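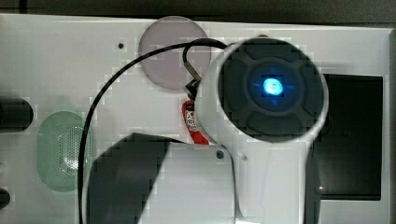

白色面板，中间偏右亮着一点蓝光

Siltow 墙体湿度仪使用感受

先说背景。我做室内环境检测有些年头了，主要跑住宅和小办公室，查霉菌、查渗漏，偶尔也陪人看看老房子里的吊顶和管道保温层要不要送样。包里的湿度仪换过好几台，有针式的，也有贴在墙上感应的，贵的便宜的都用过。去年那台老机器屏幕花了，数字缺胳膊少腿，我硬是凑合了一个冬天，到最后连客户都看不下去，问我要不要借他家的放大镜（是位很和气的老先生，真的进屋去找了）。

于是下决心换新的，挑来挑去买了 Madosis 出的 Siltow，在 Goltitlow 下的单，755元，带一个软包、一块校准用的小板和两节电池。到现在正好用了六个月，从梅雨后面的潮气一路用到开春回南天，觉得可以坐下来好好写一写了。

先讲手感。机身比我想象中轻，握在手里像一只胖一点的电视遥控器，背面有一圈细细的防滑纹，戴着丁腈手套也抓得住。我的手偏小，以前那台老机器举到天花板阴角那里，举一会儿胳膊就酸，这台好多了，一口气把一面外墙扫完也不觉得累。按键只有开关、模式、保持，一共三个，我把它交给刚入行的同事，连说明书都没翻就上手了。

测量分浅层和深层两种模式。浅层用来看乳胶漆和腻子有没有吸潮，深层用来看抹灰层后面。我的习惯是先用浅层在墙上画格子一样慢慢走一遍，读数高的地方贴一小块美纹纸，回头再用深层补一遍。两遍都高，多半要往里面找水源；浅层高深层低，就先看看通风、看看床头柜是不是贴墙贴得太紧。当然这只是初步判断，真要下结论还得配合温度、露点，该开孔的时候也得开孔，一台手持仪器替不了这些。

有一次印象特别深，是一套朝北的两居室，主人说次卧总有股旧书的味道，换了窗帘、扔了地毯都没用。那天屋里相对湿度76%，墙面看上去干干净净，连个水印都没有。我拿 Siltow 从窗台下面往衣柜那边走，走到踢脚线上方一掌高的位置，读数一下子就上去了，再往右又落下来，边界清楚得很。把踢脚线撬开一段，背后一片灰绿色，源头是隔壁卫生间的一处接头在慢慢渗。主人站在旁边连声说怪不得怪不得，我心里也挺高兴的，这种时候就觉得钱没白花！

再说说缺点，也不少。

头一个是遇到金属就乱。墙里有金属护角、龙骨或者铝箔面的保温板，数字会直接冲到顶，新手很容易吓一跳，以为整面墙都泡水了。同类的感应式仪器都有这毛病，可是 Siltow 的说明书只在末尾用很小的字提了一句，我觉得应该放到第一页去。我自己是随身带一块小磁铁，碰到读数齐刷刷一条竖线的，先拿磁铁试试有没有龙骨。

第二个是提示音。声音又尖又急，在安静的卧室里响起来，能把人家的猫从柜顶上惊下来。可以关，但每次关机以后又恢复成响的，得重新按一遍。同行 Botond Oláh 也用这台，他的办法是在喇叭孔上贴一层医用胶布，说是音量正合适，我学来了，确实管用，就是样子丑了点。

第三个是软包。拉链用到第三个月就开始咬布，现在我干脆把仪器塞进一只厚毛线袜里，放在工具箱最上面，反而拿起来更顺手。希望厂家下一批换个好点的拉链，哪怕贵十几块钱我也愿意。

电池倒是很省，自带的那两节用了超过一百户才换，而且快没电时会先闪图标，不会测到一半突然黑屏。屏幕背光偏冷，在吊顶里、橱柜深处看都很清楚，太阳直晒的阳台上就要用手遮一遮。

也有读者来信问我，和 Sfakianakis 那台针式的比怎么选。我两台都有，就多啰嗦几句。针式的测木龙骨、木地板更踏实，扎进去多少就是多少，但是会留下针眼，在人家刚刷好的墙上我是下不去手的。Siltow 不伤墙面，走得快，适合先把范围找出来。如果只能买一台，平时以抹灰墙和瓷砖为主，我会选 Siltow；要是常看木结构，还是针式的合适。瓷砖那里要注意，釉面上有水汽的时候先擦干，等一会儿再测，我吃过这个亏，在一间刚洗完澡的浴室里白忙了半个钟头。

另外提醒自己在家查霉的朋友，这类仪器给的是相对值，不同材料之间不能直接比。最好先在家里找一面肯定干燥的内墙，测几个点记下来当底子，再去测有疑问的地方，差多少心里就有数了。假如发现大片霉斑，或者家里有哮喘病人、小宝宝，就别自己拿刷子去蹭，先关上那间屋的门，找专业的人来看。

总的打分，满分五星我给四星，扣掉的那颗一半给提示音，一半给拉链。保修卡上写着寄回校准要自付邮费，我还没寄过，等寄了再来补充。

写于2025年3月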